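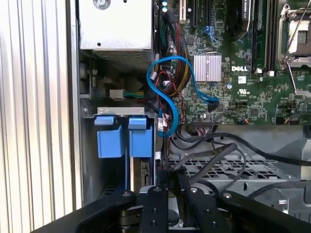 Grekberg Recovery Bench, Plerville site
Restart checklist after a cable snag, drive removal station
January, started 9.20 in the morning

Please read the comments as well as the marks. I do go on a bit, I know, but last time we filled in one of these with bare ticks and a month later we couldn't remember what half of them meant!

What went wrong: on the early run the gripper closed on a data cable along with the drive and began to pull. The force limit is set at 40 newtons and should have stopped the arm there. The log shows it carried on to 555 before the supervisor loop tripped, and by then the cable had come off the board. No one was hurt, and the case stayed put on the bench.

1. Arm and enclosure

1.1 Emergency stop, bench side: PASS. Pressed and reset three times.
1.2 Emergency stop, door side: PASS, though the button is stiff and I'd like it changed before it gets any worse.
1.3 Force limit matches the job sheet: FAIL, then corrected. The Damthorpe controller had gone back to its factory value of 3000 after the update, and the job sheet value was never loaded again. (The 555 was the loop catching it, so at least that part did what we pay for.)
1.4 Slow speed set for restart: PASS.

2. Gripper

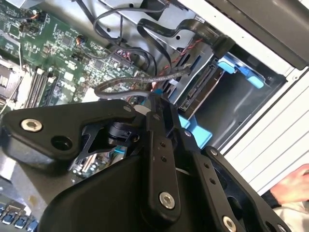 The linkage has to be looked at with the arm powered down and the lock pin in, please, even if you only want a quick peek. Go over every pivot for play and feel along the edges of the fingers for burrs. Mind the cables while you're at it, as the grey braided one arcs across the case and comes right up towards the gripper's upper joint, and that is just the sort of loop that gets caught. I found no play worth writing down.

2.1 Pivot bolts tight: PASS. Marked with paint pen afterwards.
2.2 Finger edges smooth: PASS, after a light rub with the fine stone.
2.3 Hands clear before the arm is enabled: COMMENT. We all know this one, and we all lean on the case now and then. Say "clear" out loud and wait for an answer. It feels daft for a week and then you stop noticing.
2.4 Service hours: 2000 reached. Sombatkul service kit ordered, not yet arrived.

3. Case and cable routing
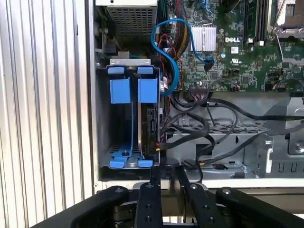 Item 3.1: drive in the right slot, data cable plugged in near the bottom.

3.1 Data cable unplugged before the grip is commanded: FAIL on the early run. The step was in the written procedure but the program didn't wait for it. It now stops and asks for a button press.
3.2 Loose cables held back from the drive cage: PARTLY. We have been using soft ties, which work nicely on the thin ones. The thick black cables spring back, so I'd like to try a proper clip.
3.3 Approach height above the front edge of the case: PASS. Raised a touch all the same, for my own peace of mind.
3.4 Board socket checked where the cable came off: PASS. No cracked plastic, and the machine has gone to the test shelf with a note on it.

4. Still to do

Reload the job sheet values after every controller update and have a second person read them back. Fit the service kit when it comes. Replace the door side button. Try the clips on a scrap case first.

Result: restart allowed at slow speed, attended only. Full speed stays locked out until 2.4 and 3.2 are closed. If you are on the late turn and something feels off, stop the arm and ring me, and please don't worry about the hour. I would much sooner have the call.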